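Painting a narrow kitchen in a dark colour — views?
Home & Decorating > Kitchens

wickstead_lane
Posted Mar 17, 2023
Our kitchen is long and thin and the walls are a tired cream. My other half wants dark brown. I think it will feel like a cupboard. We have 2,000 put aside for the lot, including a new floor. Has anyone gone dark in a small room and regretted it?

pottingshed6
Went dark green in April last year and no regrets. Two coats of Gerken matt over a grey primer. Get the grey primer or you'll be doing four.

mrs_tansy
I'd say don't. We did it in our last house and had the lights on at dinner time. Also every splash of flour shows.

pottingshed6
Depends on the window though. Ours faces south.

oldlath
Agree about the window. You can also do one wall dark and leave the others lighter. This is the sort of thing I mean, dark brown on the window side and taupe opposite, with the window frame in dark red.
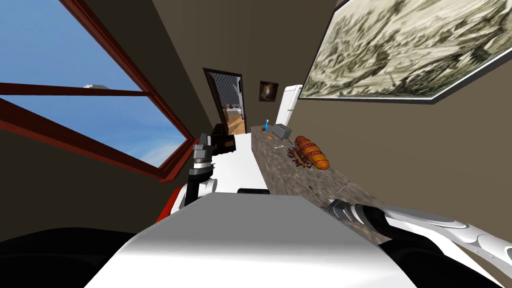 Reply 6
wickstead_lane
Thanks, he likes that. Not sure about the red. Did you price it up?

oldlath
Llorente quoted me 2,145 for walls, woodwork and ceiling, so I did my own. The paint is the cheap part.

mrs_tansy
Still think you'll be repainting in two years. Try Irnemeo sample pots on lining paper first and move it about during the day.

wickstead_lane
Will do that. Sample pots ordered, one brown and one taupe. Floor can wait.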